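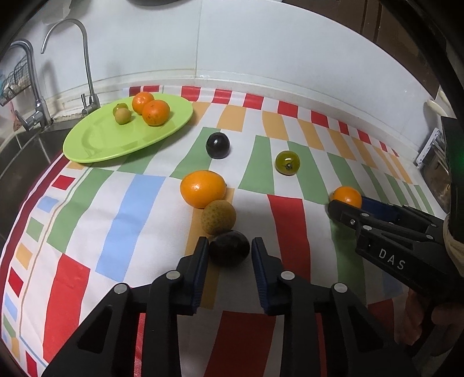 I have been running a pair of Zikdale hand-held grippers since April, and this review is mostly about the finger pads, the part that takes the most looking after. The pads are dark blue rubber, one to each finger, and they do all the gentle work. A plum is a fair test, with its smooth skin and round sides, and so is something as small as the little orange fruit under the pad of the right-hand gripper. If the pads are worn or sit crooked, small fruit is where you find out first.

Fitting a set took me 38 minutes the first time, most of it spent reading the leaflet. You take the finger off, peel the old pad, clean the face with a cloth and a drop of spirit, then press the new one down from the base towards the tip. Leave it overnight. I didn't with the first set and one corner lifted by lunchtime.

The screws on the fingers want checking before each session. Mine worked slightly loose after 400 grasps, enough for the tips to meet unevenly. Marcus Iwasaki, who shares the bench with me, puts a dab of Steltari thread lock on his and has had no bother. I tried it and would do the same again, but use very little or you will struggle at the next pad change.

Setting the closing gap is the fiddly bit. The adjuster is on the inside of the housing and the key supplied is too short, so you end up turning it with your fingertips. I bought a longer Bellamy key and the job became simple. Close the jaws on a strip of paper, pull, and adjust until it drags the same on both sides.

Fruit juice is the other thing to watch. It dries sticky on the rubber and then picks up fluff from any tablecloth. Warm water and washing-up liquid clears it. Keep the water away from the hinge — I had to strip and regrease one after being careless at the sink.

Pads lasted me 900 grasps before the surface went shiny. Spares come in packs of four and arrived quickly, though the order page insists on part number 2223 and won't find them by name.

Good tool, poor key, decent leaflet. I would buy the pair again, with a second pack of pads in the same order.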